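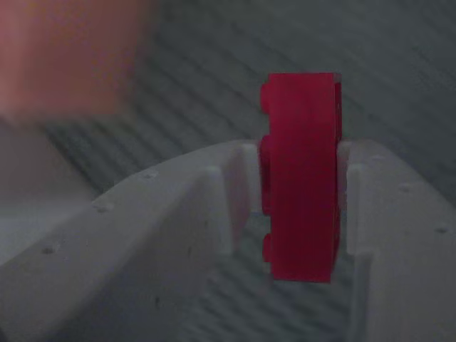 Do caution laps count toward the race distance at a short track?

It depends on the track's rulebook, but at most weekly short tracks they don't count, so a 30-lap feature means 30 laps under green and can take anywhere from eight minutes to most of your remaining youth.

I bring this up because the person behind me at Callville on Saturday asked it, then asked it again, then asked it a third time in a tone that suggested the rulebook had been written to spite her babysitter. I sympathized. The street stock feature was 25 laps long. We were on lap 4 when I went to get a lemonade, and when I came back with the lemonade, having stood in line behind an entire Little League team, we were on lap 4.

Posted 2018-08-31, with one weekend of the regular season to go and my voice only partly back.

For anyone who has wandered in from a search engine, Callville is a paved oval, three-eighths of a mile, banked a little in the corners and a little more in the brochure. It runs on Saturday nights from April until September. The cars come out in order of how much they cost, cheapest first, so the evening starts with things that used to be somebody's commute and ends with the late models, which are beautiful and loud and arrive in trailers nicer than my apartment.

I have had a season ticket for three years. I don't race, I've never raced, and the one time I drove a rental kart I was passed by a child who waved. My qualifications are that I go every week and I keep a notebook.

The caution thing

Big televised races generally count the laps run behind the pace car. Fans grumble, but the arithmetic works: if the race is 400 laps, you can burn a few dozen picking up debris and still have plenty left. A 25-lap feature can't do that. Two decent spins and a blown engine and you'd have ten laps of actual racing with a parade stapled to either side.

So at Callville the scoreboard stops when the yellow comes out and starts again on the restart. I think that's right. I paid for 25 laps and I would like 25 laps. What it does mean is that a race has no natural end time. The printed schedule says the late models roll off at 9:15. I have seen them roll off at 9:15 once, on a night when rain was coming and everyone in the building had suddenly discovered manners.

The track has tried things. Last year there was a time limit of 20 minutes on the support classes, after which you got a green-white-checkered and went home. Drivers hated it, mostly drivers in eighth who were sure they had been about to win. It was gone by July. This year the rule is that if you're the sole cause of two cautions you're parked for the night, and that one has stuck, apart from the arguments over "sole." I have heard a man explain from his window net, at a volume that carried to Row M, that he was hit by the wall.

What Saturday looked like

It was the Bronine Auto Glass 75 for late models, the longest race on the calendar, and therefore the one for which I pack a sandwich. Twenty-two cars showed up, which is good for Callville. The announcer read out the crowd as 1457, and there was a cheer, as though we'd all trained for it.

Street stocks I have already complained about. They did finish. The winner was the 12 car, a faded blue thing with one orange fender that I've been quietly rooting for since May on the grounds that it looks the way I feel. It started ninth, stayed on the bottom while everybody else took turns spinning each other out, and came home first with no visible enthusiasm. The victory lane interview lasted one sentence. He thanked his tires.

Then came a long gap while they cleaned up oil in turn three. Oil cleanup is a whole discipline and I've come to enjoy it. Two trucks go out. One drops the absorbent, one goes over it, a fellow in a reflective vest walks out and looks down at it for a while, and then he twists his shoe on the surface. If he doesn't like the way the shoe feels, we start over. He didn't like the way the shoe felt. I ate half the sandwich.

The 75 was worth it, though — I'll say that without any sarcasm, because I got home past midnight and still couldn't sleep. The first thirty laps ran green, start to finish, and I'd forgotten what that looks like. The leader pulled out a straightaway and then you could see his tires going away, a bit of a wiggle off turn two, then a bigger one, while the second-place car just sat back there saving everything he had. When people say short tracks are all bumping and temper, I'd like to sit them down in front of thirty laps like that. Then the yellow came out on lap 31 for a car with a flat, the field bunched up, and it turned into bumping and temper.

There was a restart with four to go where the top two leaned on each other all the way down the front stretch, door to door, neither of them lifting. The smoke was coming off the right front of the outside car. He lost by half a car length. Everyone stood up, including the woman with the babysitter, who by then had stopped asking about the rulebook.

Gear notes, since I get email

Bring ear protection. The foam plugs at the concession stand cost a dollar and are fine for one night. If you go every week, buy the over-ear kind, and buy them for your kids first.

I gave in this summer and got a radio scanner, so I can hear the late model teams talking to each other. Mine is a Koo, the small one, bought used, with a belt clip that has never clipped to a belt. Scanners sound glamorous. What you mostly hear is a spotter saying "inside, inside, still inside, clear" for an hour, with occasional breaks in which a driver describes the handling of his car in language I can't reproduce. At Callville a printed frequency sheet costs two bucks at the souvenir trailer, and it's right for maybe half the field. I've picked up a great deal of conversation from the parking crew. They're having a hard year.

A seat cushion is not optional. The grandstand is aluminum bench and it has opinions. Sit high if you can, toward turn four, where you get the whole track and only some of the tire rubber. People who sit in the bottom five rows go home speckled, and I've met some who prefer it.

Eat early. After the heats, the fries line is a lost cause.

About Plornine

A few of you asked whether I'd be moving over to Plornine next year, seeing as it has the new lights and the proper restrooms. I went once, in June. It's a very nice facility. The schedule runs on time, the announcer can pronounce things, and the parking lot is paved from one end to the other. They count caution laps in everything but the main event, so you're out of there by ten.

I was bored stiff. The second heat had eight laps on the board and three of them were racing. It's also an hour and a quarter each way for me. I added up my mileage to Callville this season and it came to 1049, and I'm not sure my car would agree to the Plornine version of that number. It's been making a sound since the Fourth of July. I've been treating it the way the street stock guys treat theirs, by turning up the radio.

So I'm staying put. If Callville would put a second window on the fries I'd have almost nothing to complain about, and then I'd have to find something else to do with this blog.

Tomorrow night is the last points race. The late model title is more or less settled unless the leader fails to start. Street stocks are close, and the 12 car is second, close enough that a win would do it if the fellow ahead has an ordinary night. The fellow ahead is the one who was hit by the wall.

Gates open at four, and heats are at six. The features go whenever the man with the shoe is satisfied. I'll be in Row M with the cushion, and if it rains they'll try again the following Saturday in September.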